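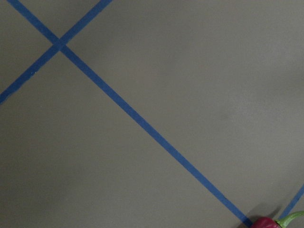 Features > Workshop > Robots

I still wince when I think about the stop that didn't stop. We were at Henare, sorting pretend groceries with two arms, and I'd been fussing over a red chili pepper by the blue tape when Vaughan Tamihana hit the button. One arm froze. The other kept going!
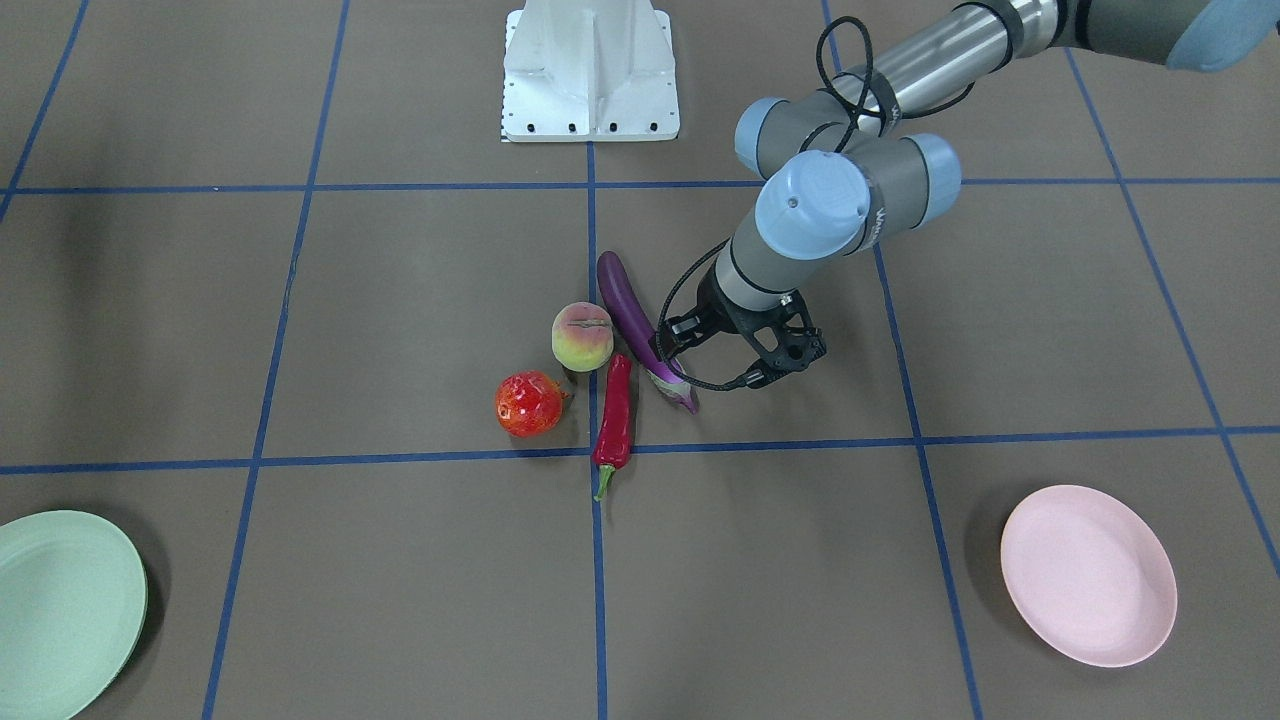
It went another 13 inches (I measured), all because each button was wired to its own arm and never to both.

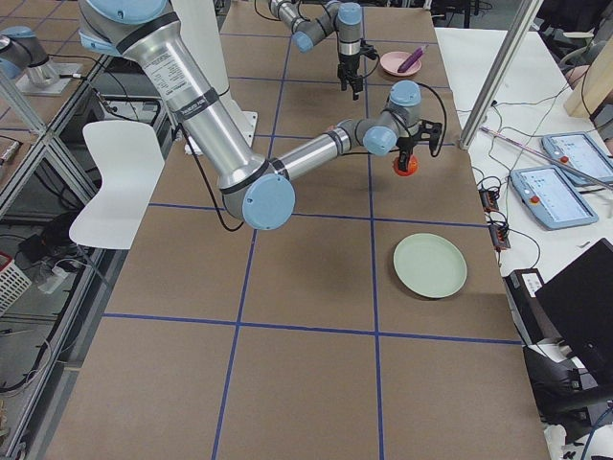 Two arms, two pendants, each with its own red stop button.

Kirsty Stubbs rewired it that night, bless her.
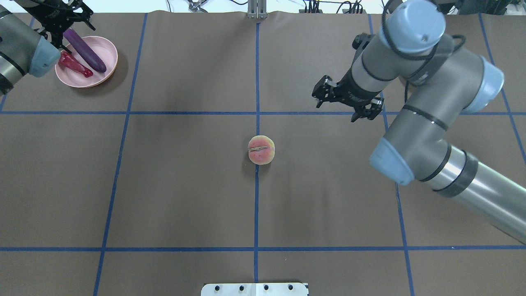 Now one slap kills everything, and I test it before coffee.

Search articles Go

Contact | © Plosudus | Back to top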